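Coil-Burner Stove

From the Lu Household Wiki, kitchen section. Last revised Jun 10, 2021.

A coil-burner stove (also coil-top, coil range, or in my family just "the electric") is a cooktop that heats with exposed metal spirals. Current runs through the spiral, the spiral gets hot, and whatever pan is sitting on it gets hot too. There's no glass over the top and no flame. I've cooked on one for most of my adult life and I'm very fond of them, so take the tone of this article with that in mind!

Parts

The coil itself plugs into a socket under the cooktop and can be pulled straight out on most models once it's cool (do check your manual, some have a clip). Under each coil is the drip pan, a shallow bowl with a hole in it that catches whatever boils over. Drip pans come in shiny chrome or black. I went from chrome to black after one too many evenings with a scouring pad, and I haven't gone back.

Then there are the knobs. Older ranges usually put them on the backsplash panel, which keeps them away from toddlers and hips but means reaching past your pots to turn anything down. I've steamed my wrist that way more times than I'd like to admit.

Burner sizes

The usual arrangement is four burners in two sizes. Lots of people put whatever pan they have on whatever burner is free, and dinner still gets made, but a small pan on a big coil wastes heat around the sides and a big pan on a small coil cooks hot in the middle and lazy at the rim. Stir more if you're stuck with the second one.

Cookware

Flat bottoms matter more here than on gas. If a pan rocks when you set it down, it's only touching the coil in a couple of spots and your pancakes will show you exactly where. My friend Lai-ching Liao tests pans by laying a ruler across the base in the store, and I've copied her ever since (we get looks).

Nonstick frying pans are fine as long as you don't leave them empty on high. A saucepan with a glass lid is lovely for rice because you can peek without letting the steam out. For the big jobs I use a Brevby stockpot, bought for 42 dollars in August a couple of years back, and it's still flat.

Handles deserve a word too. Long ones should be turned so they don't stick out over the front of the stove and don't sit across another burner that's on. With four pans going at once this becomes a bit of a puzzle, and I usually end up parking something on the counter.

A set of black pans on a white range, with the paper towels in easy reach by the sink:
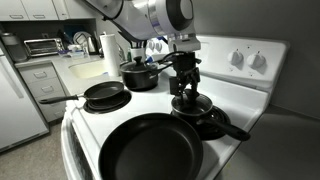
Heat and timing

Coils are slow to warm up and slow to cool down, and most of the complaints I hear come from people who learned on gas. Turning the knob to low doesn't do much for a pot that's already climbing up its own sides. Slide it off the burner instead. I do like to use the leftover heat, though: eggs brought to a boil and left covered on the switched-off coil for 14 minutes come out hard-cooked in my kitchen, and nearly 200 eggs later I still do them that way.

Cleaning

Coils mostly burn themselves clean. Wipe off what you can when they're cold, and never soak them. Drip pans can go in hot soapy water with a spoonful of baking soda. Many cooktops also lift up like a car hood, and the crumbs under there will surprise you.

See also: Drip pans; Rice, stovetop; Paper towel holders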